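Notebook -- sim bench, kitchen counter scene
Thursday, started 10 a.m., written up in bits between runs
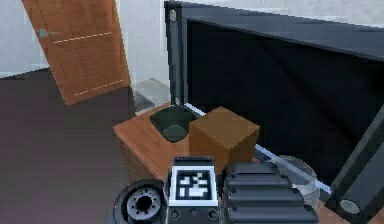

Wrist view, sim kitchen. Box on the counter beside the sink, tag plate on the gripper body.

Purpose of today: get the house rules for sim trials into a state where Femi Olaniyan and I would score the same run the same way. At the moment we don't. Went through last week's Potstead batch separately and disagreed on far too many. Mostly over what counts as contact and what counts as a finished place.

Not touching the controller today. Rules only. If I start fiddling with gains somebody please take the keyboard off me.

Scene setup, as agreed
- Scene file gets frozen before the batch. No nudging the box "a bit" because the first reach looks awkward. If it needs moving, new scene version, new batch.
- Random seed goes in the run header. Last batch had 53 runs and the seed was missing on a good chunk of them, so those can't be replayed. They stay in the folder but are not to be quoted in anything.
- Objects keep their real names in the config. Box is "box". Bowl is "bowl". Femi found "cube_new_final" in there and was not impressed.
- Clutter is part of the scene. The blue rod behind the box stays, the glass bowl stays. We had a habit of deleting whatever got in the planner's way and then reporting the success rate as if it were the full counter. Stop doing that.

Keep-out zones
Sink is a keep-out for the fingers and for the payload. Basin is right next to the box so this matters. Old rule said "avoid the sink" with no margin given, useless. New rule: margin is written in the scene file, in millimetres, and checked by the script, not by eye. Value to be set once Femi has run the sweep. Leaving it blank here on purpose.

Bowl: same treatment. Clear objects are a seperate headache as the depth we simulate for glass is more generous than any real sensor would give us. Rule for now: results with glass in reach get flagged G in the log and get reported in their own row. Don't average them in.

Big black panel behind the counter: treat as solid, full height, all the way across. Someone had its collision mesh switched off in the Clindora version. Turn it on. Check it's on. Write that you checked.

Door: position is fixed per scene version. It's ajar in this one. Fine, but the log has to say so, because the lighting changes with it and the vision people will ask.

Marker plate
Tag on the gripper is for checking pose only. Policy must not read it. Sounds obvious, wasn't written anywhere. Writing it: any run where the tag pose feeds back into the control loop is a calibration run and gets labelled CAL. Never mixed with trial runs.

Also from the wrist view the plate and the ribbed housing both cover part of the work. Box is partly behind them before we've even begun the approach. So the occlusion rule gets changed. Old one: "target must be visible at start." Visible how much? Femi says full outline or it's not a valid start. I say that throws out half the starts we care about, a real wrist view is going to be like that too. Settled on: partly hidden is a valid start, but log the visible fraction from the segmentation mask, and the threshold for the batch gets declared ahead of time. Not picked afterwards when you know which runs failed!

Scoring
Contact = any force reported between the arm and anything that isn't the target. Doesn't matter if it's small. We log it, then apply the threshold, in that order. Raw number stays in the file.
Finished place = released, arm withdrawn, object still where it should be after 2 seconds of sim time. Previously I was stopping the clock on release, which flattered us.
Timeouts are failures. Not "incomplete". Failures.
Operator abort: failure unless the reason is a simulator fault, and then you attach the console output. No output, counts as failure.

Batch size: 100 runs minimum before a percentage goes in any slide. Under that, give raw counts. Femi wants this at the very top of the sheet, so will move it.

Stopping rules
Keep the software e-stop bound in sim same as on the real arm. I know nothing can get hurt in there. It's habit we're after -- the Nassar cell uses the same key and I want hands to go to it without thinking. Also speed caps in sim must match the real caps. Found the sim cap had been raised to get through batches quicker. Put it back. If you want faster batches run the simulator clock faster, leave the joint limits alone.

Two-person signoff
One sets the batch, the other one scores a sample of 10 blind, no looking at the policy name. Compare. If we differ on any, talk it through and fix the wording of the rule, then rescore the lot. Tedious, do it anyway.

After lunch
Tried the new sheet on a handful of old Potstead recordings. Better. Still split on one, where the box tips against the housing on the way up and settles again. Is that a regrasp? Sheet says regrasp only if both fingers lose contact. By that wording no. Femi not happy but accepts wording. Added the definition as its own line so it doesn't get argued again at 5 p.m.

Version number for the sheet goes in every log header from now on. Trirnolero export strips custom header fields, so need to put it in the filename as well untill that's sorted.

To do
- Femi: margin sweep for sink and bowl
- me: collision mesh check into the startup script, refuse to launch if panel is off
- me: seed + sheet version + door state into header, test that they survive export
- both: blind sample on the next batch
- ask whoever looks after the Nassar cell for the current speed caps in writing, the ones I have are off a sticky note
- colour of the G flag in the plots, currently same grey as CAL, can't tell them apart

Batch queued for overnight on the frozen scene, old policy, new sheet.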